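Mudier makes training materials for people who sort, label and store small mixed goods: stockroom staff, museum registrars, school supply offices and lost-property desks. The company was set up by Misaki Kudo and Gwion Yorath, who had both worked in parts warehousing and had both inherited catalogs in which one item appeared under four names.

## What we do

Our main product is the Akutell scheme, a naming and numbering system for collections that do not fit a standard parts list. Each item gets a head noun, up to two qualifiers and a location code. Brand names go in a separate field. Color is recorded only when it separates two otherwise identical items.

The scheme is taught in two formats:

- **Resident course.** 16 sessions at the Ogura building, taught by Fumiko Murakami. Groups are limited to 13.
- **Correspondence course.** Same content, with written exercises marked by Sizwe Cele. Work is returned within 2 weeks.

Both formats end with an assessed catalog of the student's own holdings. The pass mark is 87 percent. Entries with a missing location code score zero.

## How we teach

Early sessions cover head nouns. Students write entries for unrelated household goods, compare them with a partner's and resolve each difference in writing. Packaged goods are entered by contents first and packaging second. Containers with no label are entered by form, such as "bottle, glass, dark," until the contents have been confirmed. Provisional entries carry a P suffix and are reviewed every July.
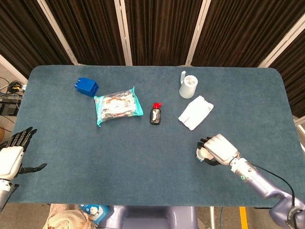

## Records and software

Student catalogs are kept in Stakerar, our in-house database, maintained by Hatsue Okabe. It exports plain text and comma-separated files. We do not sell it separately. Former students may request a copy of their own catalog at any time.

Page last revised February 29, 2024.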